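Tudcombe Charity Moves Youth Housing Referrals to Single Intake Desk

Local News | Community

The Makori Trust, which runs supported housing for young people leaving foster care in Tudcombe, will handle all new referrals through one intake desk starting in January. The change replaces a system in which each of the trust's 9 houses kept its own waiting list.

Under the old arrangement, a social worker with an urgent case had to contact the houses one at a time. Each house used its own form and its own scoring method. A young person could be on several lists at once, with a different priority on each. When a room was filled, the other lists were often not updated for weeks.

"We had duplicates in every list we checked," said Esther Kariuki, director of the trust. "The same applicant could be first in one house and near the bottom in another, on the same facts."

The new desk will be based at the trust's office on Welach Street. Referrals will be accepted from county caseworkers, schools, hospitals and the young people themselves. Applicants must be between 16 and 21 at the time of referral and must have spent at least six months in care. Those criteria have not changed.
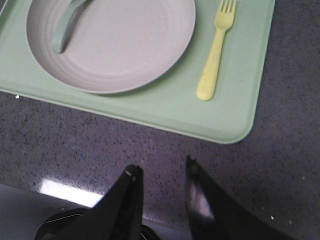

A plate and a green tray.

Each referral will be logged on the day it is received and scored against a single set of questions covering current housing, safety, health needs and distance from school or work. A first decision is due within two working days for urgent cases and within 10 working days for all others. Applicants who are turned down will receive the reason in writing, along with the steps for requesting a review.

Reviews will be conducted by a staff member who had no part in the first decision. The trust has named Ryan Fairclough, who has managed its Prornholm Road house, as the first reviewer. A reviewer may confirm the decision, change the score or send the case back for more information. There is no fee and no limit on the number of documents that can be submitted.

The case records will be held in one database. Access is limited by role: house staff can see the files of their own residents, while intake staff can see open referrals. Files for unsuccessful applicants will be kept for 2 years and then deleted, unless the applicant asks for earlier removal.

Transfer of the existing records began in the fall. The trust reported that 3,351 paper and electronic entries had been read so far, including closed cases. Niloufar Naseri, who is leading the transfer, said the main difficulty was matching entries that carried different spellings of a name or an outdated address. Where a match cannot be confirmed, both entries are kept and marked for a phone check. 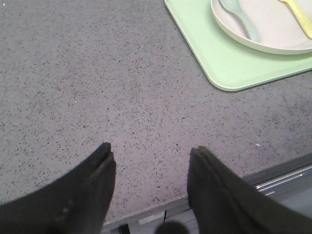

Applicants already on a list will keep their original referral date. They do not need to apply again, but they will be asked to confirm their contact details and answer any questions that were missing from the older forms. Letters will go out before the desk opens – those without a fixed address will be contacted through their caseworker or school.

The trust will also change how it handles move-in costs. Each new resident will be able to draw on a grant of up to $500 for bedding, clothing, work equipment or travel. Payments were previously approved by individual houses, and the amounts varied. Requests will now be made through the intake desk, and the grant can be used in several smaller payments during the first year of residence.

Xiaoqing Xiong, a caseworker who refers young people to the trust, said a single form would shorten her work but that the number of rooms remained the larger problem. "A faster answer is useful. It is still sometimes a no," she said.

No new rooms are included in the plan. Kariuki said the trust was in talks over a lease on another property, and that the combined list would give it a reliable count of unmet need for the first time. She declined to give the location.

The intake desk will be open from 9 a.m. to 5 p.m. on working days. Outside those hours, calls will be passed to the on-call house manager, who can arrange an emergency bed for one night but cannot make a placement decision. Yu-na Seok has been appointed intake manager.

Referral forms will be available at the Welach Street office and from the county's youth services department. The old forms will be accepted until the end of February.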